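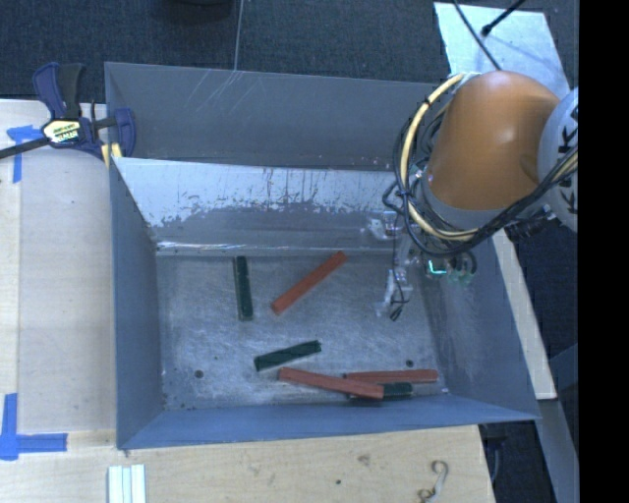 Posted in October
By the Vikau packing and sorting desk

Call for participants: bin sorting and block packing study, Trultthorpe workroom

Vikau is looking for adults to take part in a hand sorting study at its Trultthorpe workroom. The work consists of taking long rectangular blocks out of a metal bin, sorting them by color, and packing them into trays. Sessions are paid. No experience in packing or warehouse work is needed, and people who have it are equally welcome.

The study is run under the project name Gestance. Its purpose is to measure how the starting position of small parts in a bin affects the time and effort needed to clear it. Parts that lie apart on a flat floor are easy to pick. Parts that cross each other, or lie against a sloped wall, take longer, and the difference is larger than most packing schedules allow for. We want usable figures for that difference.

What the work involves

A session is made up of rounds. At the start of each round, the bin stands on the table in front of you with the blocks already in it. The blocks are long and rectangular, in green and red. Some will lie flat and separate. Others will overlap, and you will need to decide which one to lift first. You remove all of the blocks, place green in the left tray and red in the right tray, and press the button on the table edge when both trays are complete. The round ends there.

Blocks in the trays must lie side by side, long edges touching, with no block resting on another. A tray with a crossed or standing block is counted as incomplete and you will be asked to correct it before the button press is accepted. Correction time is counted as part of the round.

In the first half of a session you use your dominant hand only. In the second half you may use both. There is a rest of 10 minutes between the halves, and you may ask for further rests at any point between rounds. We ask you not to stop in the middle of a round unless you need to, but a round that is stopped is simply dropped from the results and does not affect your pay.

You will not be told your times during the session. A summary can be sent to you afterward on request.

The bin

The bin is a blue-gray metal container, open at the top, with a high back panel and a sloped panel in front of it. The walls angle in toward the floor. It is a working bin and has the wear of one: the slope is chipped and streaked, and the floor is bare metal with many fine scratches. It has not been repainted for the study, and it will not be. Reflections from a bare floor are one of the conditions we want to keep, as they make the edges of a block harder to judge than they would be on a matte surface.

Participants reach in from above. The sloped panel is at the far side, and a block that has come to rest against its foot is the longest reach in the task. If you are unable to reach it while seated, you may stand. Please tell the session lead which you intend to do before the first round, and keep to it for the whole of that half.

The bin must not be tipped, lifted, or moved on the table. Its position is checked between rounds, and a shift of even a small amount means that the round has to be repeated.

The room and table

The workroom is on the ground floor at Trultthorpe, with level access from the parking area. The table is light wood and of a fixed height. Chairs are adjustable. The room is kept at normal office temperature, but the metal can feel cold to the touch in the early sessions, so bring a long-sleeved layer if that is likely to bother you. Sleeves must be rolled above the wrist or be close fitting. Loose cuffs catch on the rim.

Lighting is overhead and does not change during a session. Window blinds are kept down. Participants who find reflected light uncomfortable should tell us when applying — we can show you the setup before you commit to a session.

Who can apply

You may apply if you:

- are 18 or over
- can lift and grip small parts repeatedly with either hand
- can tell green from red under ordinary indoor light
- can follow spoken instructions in English
- have no current injury to the hand, wrist, elbow, or shoulder

Left-handed participants are especially wanted. The left tray and right tray keep their positions for everyone, and we do not yet have enough left-handed results to compare the two groups.

Glasses and contact lenses are fine. Color filtering lenses are not. Rings, bracelets, and watches must be taken off before the first round, and there is a locker for them outside the workroom. Long or false nails are permitted but will be noted on your record, as they change the way a block is picked off a flat floor.

People who have taken part in the earlier Stan trials may apply. Those trials used a shallow tray with vertical sides, and the results will not be combined with this study. Please state on your application that you took part.

Time and pay

Each participant attends 2 sessions. The sessions must be at least one full day apart and must begin at the same time of day. Start times are 9:30 a.m. and 1:30 p.m. Arrive fifteen minutes early for the first session, when there is a short form to complete and a practice round that is not timed.

Pay is $300 per session, or $600 for both. The first payment is made at the end of the first session and does not depend on your returning for the second. If you come in and we have to cancel on the day, the session is paid in full. Travel is not covered. Parking at Trultthorpe is free to participants, and a space can be held for you if you give a plate number when booking.

Lateness causes difficulty here. A session that starts late cannot be extended into the next booking, and a short session does not give enough rounds to be used. If you are delayed, call the desk before the start time and we will try to move you.

Safety and handling

The rim of the bin has been checked for burrs, and is checked again each morning. The floor has two small round holes in it. Do not put a fingertip into either of them, and do not use them as a stop to push a block against. Thin cut-resistant gloves are available in four sizes. They are optional, but the choice applies to both sessions — a participant who starts with gloves must finish with them.

If a block is dropped outside the bin, leave it where it falls and say "drop." The session lead will pick it up and the round will be repeated. Do not lean sideways from the chair to recover it.

Hand cream and hand sanitizer should not be used in the hour before a session. Soap, water, and paper towels are provided.

What we record

We record round times, the order in which blocks are removed, tray corrections, and which hand was used. We also record your age band, height, handedness, and hand span, which is measured on arrival. Your name is kept on a separate list for payment and is removed from that list when the second payment has cleared. You may withdraw at any time up to the end of the second session. After that the results are no longer linked to a name and cannot be separated out.

How to apply

Apply in writing to the Vikau packing and sorting desk, marked "Gestance — bins." State your name, a daytime phone number, your dominant hand, your preferred start time, and any dates you cannot do. Say whether you took part in Stan. Do not send a résumé.

Applications are taken in the order received within each handedness group. You will get a reply either way. If you are offered a place, the reply will give both session dates, and it must be confirmed within three working days or the place goes to the next person on the list.

Access needs can be raised in the application or by phone. The table height cannot be changed, but seating, rest times, and the length of the practice round can.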